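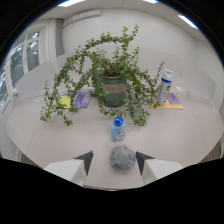

My jade plant and I have been through four rentals together, and the move to Menzies Street last September was the one that nearly finished us both. So this month I'm skipping the book roundup and talking about moving house, as at least a few of you wrote in to say you're packing up before the end of the lease season (my sympathies!).

First, the boxes. I bought 60 of them new the time before last and felt sick about the money, then gave them all away a week later. This time I put a note up in the laundry and had more cartons than I could carry by dinner time. Liquor store ones are the best for books – small, strong, and you can still lift them when they're full. Big ones are for doonas and pillows and nothing else, please, I beg you.

The truck was 130 dollars for the half day from Ziser, plus fuel. I'd booked it for 8 am and it was ready at 8 am, so no complaints from me, though I'd forgotten how terrifying it is to reverse anything down a lane with bins on both sides. My neighbour Bayu Santoso came out in his slippers and waved me back the whole way, and then stayed and took the other end of the couch. I owe that man a lot of curry puffs.

Plants went last, on the floor of my own car with towels jammed around the pots. Stop watering a few days ahead if they're the succulent sort, they're so much lighter and you don't get mud on the upholstery. I lost a few jade stems going around the Canent roundabout and stuck them straight into a pot of gritty mix when I got in. Two of them have taken, so if anybody local wants one, sing out.

The thing I'd do differently is the kettle. It was in a carton marked "misc" with 11 other cartons marked "misc", and I drank tap water out of a measuring jug until nearly 9 pm. Write on the sides of the boxes too, by the way, as you can't read the tops once they're stacked.

Books are back next month. I'm halfway through the new Mistitz and I have opinions.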